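Posted in: Course Handouts / Home & Table Basics

Session 4: Laying Out Before You Serve
Notes by Daiane Queiroz, Cirnulbridge Evening Classes

Welcome back, everybody! Last time we talked about cupboards, and this evening we finally get to the table itself – my favorite part, as you have probably guessed by now.

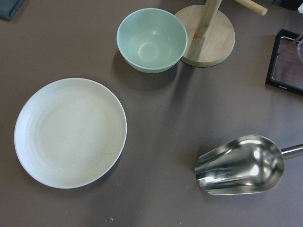 Start with the plate and the bowl

Get your plate down first, with plenty of bare table around it, and then bring in the bowl. A white plate and a pale green bowl sit very nicely together, and you really don't need a matching set (my own are a happy muddle).

Then the helpers

Stands, scoops and trays come next. Keep the scoop where your hand naturally goes, and try the tray in 4 different spots before you settle on one. Take your time over it, please – we have 20 minutes for this part.

For next session: read page 11 of the Fagundes booklet and bring a bowl from home.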